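2024-09-09

疲れた。先に今日のことだけ書いておく。忘れるから。

朝いちで腕が止まった。というか、止まらなかった、のほうが正しい。停止を押してから手首がまだじわっと下がっていた。量にして13ミリ。ログで見たから間違いない。押した本人はNiallで、押した瞬間は顔が真っ白だった。流しの縁に指が当たる手前で済んだ。手を突っ込んでる人はいなかった。よかった。本当によかった。

原因、午前中はずっとブレーキだと思い込んでた。Bimlaさんも最初はそう言ってた。で、手首のカバーを開けて、見て、何もない。閉めて、もう一回開けて、やっぱり何もない。この時点で昼。カップ麺。のびた。

午後、Ratreeがログを並べてて気づく。停止信号が来てから制御側が受け取るまで、毎回じゃないけど300ミリ秒空いてる時がある。普段は50以下。空くのは手の力制御が動いてる時だけ。つまり握ってる最中。何も持たせずに止めると一発できれいに止まる。そりゃ午前中に再現しないわけだ。カラの手でばっかり試してた。あほか。

犯人はたぶん三月に入れたGrullisの更新。指の力の読み取りが詰まると、停止の処理までいっしょに待たされる。順番がおかしい。停止が先に決まってる。なんで同じ列に並んでるの。書いたのは自分かもしれない。履歴を見るのがこわくてまだ見てない。明日見る。

Furnsideに電話した。担当のRuairi Forsythさん、最初は「設定では」と言ってたけど、ログを送ったら静かになって、折り返しますと。折り返しは夕方に来た。向こうでも似たのが一件あったらしい。先に言ってほしい。回避策は力の読み取り周期を落とすこと。落とすと柔らかいものを握りつぶす。ぜんぜん回避になってない。

結局、停止だけ別の線で直接切るように組みなおした。仮。配線が汚い。Bimlaさんに見られて「これ明日も残ってたら怒る」と言われた。残ってると思う。

そのあと流し台でまた握らせて試験。速度は上限の200ミリ毎秒に固定、人は台から離れる、押す係はボタンに手を置いたまま。これは今日から必ず。前からそう決めてあったのに、いつの間にかみんなやらなくなってた。自分も。朝のNiallがたまたまボタンの近くにいただけで、いなかったらと思うと腹のあたりが冷える。
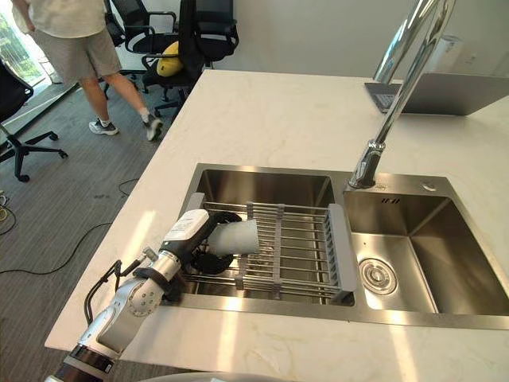
組みなおした後は、握ったままで止めても下がらない。少なくとも今日の分は全部。でも朝のやつも最初は「たまに」だったので信用しない。夜のあいだにRatreeがログの自動チェックを仕込んでくれるそうで、50を超えたら赤くなるやつ。助かる。

Kokkinosさんへの報告がまだ。メールの下書きだけ書いて、読み返したら言い訳みたいだったので消した。けが人なし、停止の遅れあり、仮対策ずみ、本対策はこれから。それだけ書けばいいのに長くなる。ヒヤリハットの用紙も出す。Niallの名前で出すのはかわいそうなので自分の名前で出す。押してくれたほうなんだし。

来週のFisierの見学、延期したいと言うべきか。柵なしで見せる予定だった。今の状態で横に人を立たせるのは嫌だ。言う。明日の朝、コーヒーの前に言う。たぶん揉める。

あと買うもの。端子、熱収縮チュブ、結束バンドの細いの。ラベルの替えテープ。

もう目が開かない。履歴、見る。明日。ねる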